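Home | Products | Installer Support | Warranty | Contact

Demton Exterior Products: Installer Support
Case 2398: Water entry behind replacement siding at second-floor window

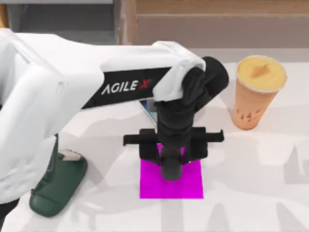 Case summary

Product line: Rolier insulated vinyl siding, double 5-inch profile
Installing contractor: Trondik Siding & Trim
Reported by: Ross Drummond, site supervisor
Status: Closed, with follow-up inspection scheduled for March

Reported condition

The contractor reported a damp stain on the interior drywall below the left corner of a second-floor bedroom window. The siding on that elevation had been replaced the previous fall. The homeowner first noticed the stain after a night of heavy rain with wind from the southwest. No staining was reported at the other windows on the same wall. The existing windows were left in place during the siding work, and the original exterior trim was removed and replaced with Niven window surrounds.

The contractor had already applied sealant along the joint between the siding and the surround. The stain grew larger in the next storm.

Guidance issued to contractor

The contractor was instructed to remove the sealant before any further work. Vinyl siding is not a watertight covering. Water that passes behind the panels must be able to drain down the water-resistive barrier and leave at the bottom of the wall. Sealant placed in the receiving channel can hold water at the window and also restricts movement of the panels.

The following checks were requested in this order:

1. Confirm that the gutter and downspout above the window are clear and that the kickout flashing is in place where the lower roof meets the wall.
2. Unlock and remove the courses beside and below the window with a zip tool. Retain the panels for reinstallation.
3. Inspect the flashing at the sill, jambs and head, and record the order in which the layers overlap.
4. Run a hose test on the exposed wall, starting below the sill and moving upward. Hold the water at each level for 10 minutes before moving to the next.

Contractor findings

The gutter was clear and the kickout flashing was correctly installed. With the siding removed, Mr. Drummond reported that the sill flashing had been tucked behind the barrier at the left corner. The right corner was lapped correctly over the barrier. The sheathing below the left corner was dark and soft over a small area. The hose test produced no leak below the sill. Water appeared inside the wall cavity when the spray reached the lower left jamb.

Two panels beside the window had been nailed tight against the wall. This did not cause the leak, but it would have led to buckling in warm weather and was included in the repair.

Corrective work

The contractor cut out and replaced the damaged sheathing and allowed the framing to dry before closing the wall. New sill flashing was installed and lapped over the barrier below. Jamb flashing was then applied over the turned-up ends of the sill piece, followed by the head flashing, with the barrier above brought down over it.

The original panels were reinstalled with nails centered in the slots and the heads left slightly clear of the hem. One panel was cracked during removal and was replaced from stock left with the homeowner. The hose test was repeated before the panels went back on, and no water entered at any level.

Warranty determination

No defect was found in the siding or the window surround. The cause was the overlap of the flashing at one corner, and the repair falls under the contractor's workmanship warranty. The product warranty remains in force. The contractor has accepted this determination in writing.

Open item

The contractor will take a moisture reading at the interior wall in March and add the result to this case. Repainting of the drywall should wait until that reading has been accepted.

Last updated: 4:10 p.m. by Installer Support

Contact Installer Support | Copyright Demton Exterior Products. All rights reserved. | Back to top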